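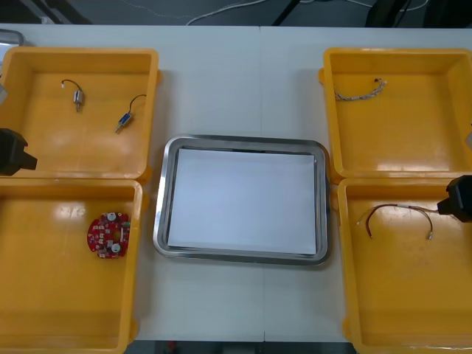

Liis Venckus
博士研究生,Nestar 操作规划组(Fameck)

4.2 双臂分拣任务的调度与感知接口

前一节给出了抓取评分的定义,本节讲调度层怎么用它。任务形式固定:两侧料盒里散放小型电气零件,中间一个不锈钢托盘,盘底垫白纸,零件要逐件移入托盘(图 1)。图 1 中托盘里除了纸还没有零件,左侧料盒有带引线的小直流电机和一块红色电路板,右侧是线束一类的东西。选这些零件的理由很简单,刚体和柔性体混在一起,单一的抓取模型肯定不够用。

图 1 双臂工作区,四个黄色料盒与中央托盘。

软件分三层。最上层 Clomby 调度器,维护一个待办队列,每个条目含零件类别、所在料盒、候选抓取位姿、置信度。中间层做双臂互斥,托盘上方的空间视为共享资源,同一时刻只允许一条手臂持锁。底层是阻抗控制加关节限速,没有改动,沿用 Zariņš 控制库的默认参数。

互斥的粒度试过两种。第一种锁整个托盘,安全,但两臂经常互相等。第二种把托盘切成左右两半各一把锁,等待少了,代价是放置点靠近中线时要同时申请两把锁,早期版本因此死锁过几次。现在的做法:按固定顺序申请,先左后右,拿不到就整体释放、退回料盒上方重新规划。退避时间随机,上限 80 毫秒。

感知这边的麻烦主要来自反光。料盒底面光滑,顶灯的高光落在盒底,分割网络容易把光斑当成银色小件。处理办法有两个,一是在训练集中加入空料盒的负样本,二是对每个候选做双视角一致性检查,固定相机和腕部相机都认可才进队列。训练集共 2,389 张标注图像,其中 162 张为空盒负样本,数量偏少,后续会补。托盘的金属边也反光,好在位置固定,直接用掩膜去掉就行了。 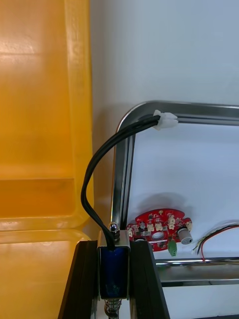
第 8 期

图 2 腕部相机视角,夹爪夹持蓝色电磁铁。

第二个问题是引线。图 2 的电磁铁本体夹得很正,两指压在侧面,但两根黑色导线从线圈顶端伸出,弯了一个大弧,末端的白色插头悬在托盘金属边前面。对碰撞检测来说这很尴尬:本体的包围盒很小,加上导线后包围盒大了好几倍,按后者规划几乎找不到可行路径,按前者规划插头又可能刮到盘沿或者已经放好的零件。

我们的折中是把物体拆成两部分。刚性部分用凸包,严格避碰。柔性部分用一串小球近似,从腕部图像里提取导线骨架,沿骨架等距取点,每个点给一个软代价,离障碍越近代价越高,但不禁止接触。插头单独检测,权重比导线高。骨架提取在深色背景下会断,断了就用上一祯的结果外推,外推不超过 8 帧,再长就判为丢失,手臂停在原处重新观察。

放置点的选择也要看引线。托盘里已有零件时,例如图 2 中那块红色电路板和右侧散开的一束细线,已占区域由固定相机的分割结果给出,膨胀一圈后作为禁放区。细线的分割边界很不稳定,所以膨胀半径按类别设,线束最大,电路板次之。剩余空地上取使软代价最小的点。空地不够的时候调度器会把带长引线的条目往后推,先放小件。这个规则是手写的,没有学习成分,换一批零件大概要重调。

实现上的几个细节,复现时请注意:

队列更新和运动执行在不同进程,时间戳必须用同一时钟源,否则一致性检查会误杀大量候选。我们最初没统一,查了很久。
腕部相机曝光要锁定。自动曝光遇到托盘金属边会整体压暗,线圈这类深色部件的细节全丢。
夹爪闭合后等一小段时间再提取骨架,导线还在晃,太早取的点不可用。
释放锁的动作放在手臂退出托盘上方之后,不要放在松爪之后。这条看着多余,但是我们确实写错过,后果是两臂靠得太近触发急停。

与单锁基线的对比、去掉软代价项的消融放在 4.3 节。需要说明,消融中的料盒摆放由人工复位,每轮零件姿态并不完全一样,因此只报告同一零件组合内的相对结果,不同组合之间不做比较。失败样本的分类标准见附录,引线缠绕与插头刮碰分开记,两者同时出现时记为前者。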